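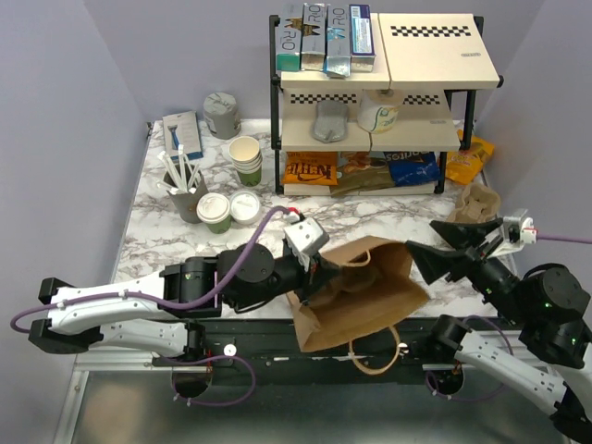
*Bagging cell, two-arm layout. Left gripper on the bag rim, right gripper open beside it. Stocked rack at back right.*

## Bagging cell — equipment notes for the second-unit purchase

Updated 2020-05-05

This page goes with the budget request for a second bagging cell at the Girkier site. One picture, then the line items in the order they appear in the request. Prices are in the purchasing sheet and are not repeated. Where a quantity is given, it is per cell.

**Arms.** Two per cell, mounted at the front edge so both can reach the bag and the counter behind it. Drero quoted the arms as a matched pair and will not split the order. Gemosix quoted singles with a shorter warranty. The request assumes Drero. Lead time on the pair is 13 weeks from deposit, so a unit wanted by November has to be ordered well before the end of summer.

**Grippers.** Black two-finger type on the right arm, fingers pointed at the tip. Good access beside a bag rim, less good on wide, smooth packages. Budget one spare set of fingers per arm. Fingers are the first thing to wear and the cheapest thing to keep on a shelf.

**Wrist brackets.** One white bracket per arm, above the gripper. Kuhlmann can cut these from our drawing; minimum order is 100 pieces, which is far more than we need for two cells. Print in-house until there is a third cell on the plan.

**Cabling.** Purple, routed outside the links with slack loops at the joints. Order by the reel. The loops are long and hang low near the base joints, and the length per arm in last year's estimate was short because it followed the links and ignored the slack. Add clips and two spare connectors to the line.

**Enclosure.** Three plain walls, lavender-gray. The front stays open for the arms. Any flat, matte panel will do, but both cells should match in color. Changing panels later means repeating the lighting setup, and that labor has no line of its own in the budget.

**Counter.** White marble pattern with brown and gray veining. Keep the same pattern for the second cell. Kuhlmann lists a 900 mm depth as standard; confirm against the enclosure drawing before the deposit goes in.

**Rack.** Multi-tier, black tubular posts, cream shelf panels. Boxes on top, a wrapped paper roll on the middle tier, snack bags at the bottom. The top tier is two panels with a seam between them, and the right-hand panel is free for more stock. No request for a larger rack at this time.

**Consumables.** Usually underbudgeted. The kraft bags have looped paper handles, and handles and rims take the damage first. Treat a bag as single-shift stock. Molded cup carriers, paper cups and lids are ordered together from the same catalog page. Snack bags crease with handling and should be replaced on a schedule — a soft, crumpled bag is a different item from a new one as far as the gripper is concerned.

**Front rail.** Black, between the arm bases. Bags hung over the front edge sit against it, handle included. Specify the same rail for the second cell and ask for low-profile fasteners.

### Not in this request

- Conveyor feed. Quoted by Gemosix, deferred.
- Second rack per cell.
- Service contract beyond year one. Drero has offered terms; the comparison is still open.

### Open points

1. Confirm power at the second bay. The existing circuit carries one cell.
2. Decide whether spares are held per cell or pooled. Pooled is cheaper, provided both cells run the same arm and gripper.
3. Get the Kuhlmann counter price in writing. The current figure is verbal.

Changes to quantities go in the purchasing sheet first, then on this page.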